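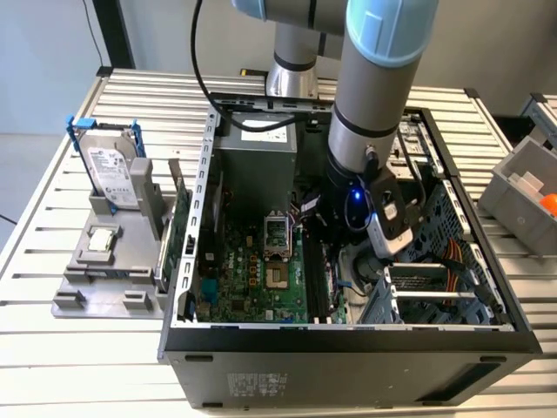 # Pelwood Glaze and Enamel Notes

Pelwood is a small collection of written notes about pottery glazes and about enamel on copper. The notes come from the evening courses at the Grever studio, where students record each test tile after the firing. I typed them from paper cards into one table so that people can search them, and so that the cards can finally stay in their drawer.

The collection has 1,734 records. Each record is one tile, or one copper piece, with one firing. If a tile was fired again, the second firing has its own record and the field `parent` points to the first one.

## What is in the folder

- `tiles.csv`: the main table, one line for each record
- `recipes.csv`: the 211 recipes which the tiles refer to
- `teachers.md`: remarks by the course teachers, in free text
- `cards_unread.txt`: list of the card numbers I could not read

The files are in UTF-8. The separator is a semicolon, because many students write commas inside their remarks. Please check this before you open the table in a spreadsheet program, otherwise everything will land in the first column.

## Fields in `tiles.csv`

| Field | Meaning |
|---|---|
| `id` | number of the card |
| `parent` | number of the earlier card, empty for a first firing |
| `craft` | `glaze` or `enamel` |
| `recipe` | key in `recipes.csv` |
| `body` | clay body or metal |
| `coats` | number of coats, as written by the student |
| `method` | brush, dip, pour, sift, wet pack |
| `heat` | kiln or torch |
| `cone` | only for kiln work with clay |
| `surface` | gloss, satin, matte, rough |
| `fault` | crawling, pinholes, crazing, chipping, other |
| `remark` | the student's own words |

The field `surface` is an opinion. Two students can look at the same tile and one of them writes satin, the other matte. I did not correct this. In the older cards the word "eggshell" is used often, and I changed it to satin everywhere.

For enamel pieces the field `cone` is always empty. The torch records have no temperature at all, only the color of the metal when the student took the flame away, and you will find it in `remark`.

## How the records were made

Students glaze the tile at the end of the lesson and it goes into the next kiln. When it comes out, the student fills in the card. The card has a fixed form, which was designed by Arturo Cocco when he started the glaze course. The enamel course used a plain notebook for a long time and changed to the same card later, so the early enamel records are shorter.

I typed all cards by hand. After this I took a part of them and typed them a second time without looking at the first version. Most differences were in the remarks, where the handwriting is difficult. In the numbers I found 2 mistakes and both are now corrected.

29 cards were not readable, mostly from water or slip on the paper. They are not in the table.

## Recipes

The recipes are given in parts by weight and they add up to 100 before colorants. Colorants and opacifiers are written as additions on top. Some recipes have a name that belongs to a supplier's product, for example the Plenar clear and the De Luca white. For these we have no composition, and the line says only `commercial`.

Please do not use any recipe on plates or cups only because it is in this table. No glaze here was tested for leaching. Several of the older recipes contain barium or a lot of copper, and these have a `y` in the column `not_food`. The column was filled in by me from the ingredients, so an empty cell is no proof that the glaze is safe.

## Known problems

- Brush coats are not comparable between students. A thick brush coat from one person is thinner than one dip from another.
- The kiln was given new elements one July, and glazes of the later records look a little more melted at the same cone.
- Red and orange enamels are few. They are difficult with the torch, and the beginners avoid them.
- The clay body called "brown" is two different bodies. I could not separate them from the cards.
- The good tiles are more complete than the bad ones. Many students threw the failed tile away and wrote only one word in the remark.

## Using the notes

You may use the table for teaching, for your own tests, or for writing a glaze calculator or similar software. Names of students are removed. If you print the recipes, please mention Pelwood and keep the column `not_food` beside them.

## Corrections

If you find an error, write the card number, the field, and what you think should be there. I compare it with the paper card and then change the table. Changes are listed at the end of `teachers.md`, the newest first.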